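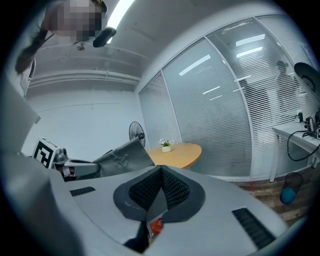 Razia Lodhi wants to see the same flowers on the table every morning, because a room feels looked after when something in it is alive. Her wish was one of 118 answers which Plonetti received in July, when we asked office tenants what makes a shared room pleasant to use.

30 Aug 2022 - Plonetti opens today its new room service for small offices, under the name Drolach. The service covers rooms with glass partition walls, window blinds and a round table for short talks. Our team sets the furniture, cleans the blinds and brings a potted plant in flower, which we exchange every 10 weeks.

"Many tenants buy a good table and then leave it in a bare corner," says Sze-wing Lu, head of interiors. "With a white wall behind it and a small pot on top, people sit down there by themselves."

The first 4 rooms are ready for visits. Blinds can be ordered in white or pale gray, tables in light wood only. Wall fans are checked at each visit - this was asked for very often in the summer answers.

The yearly price starts from 1,000 dollars per room, plants included. For visits and questions, please write to Abelardo Godoy at the Plonetti front office.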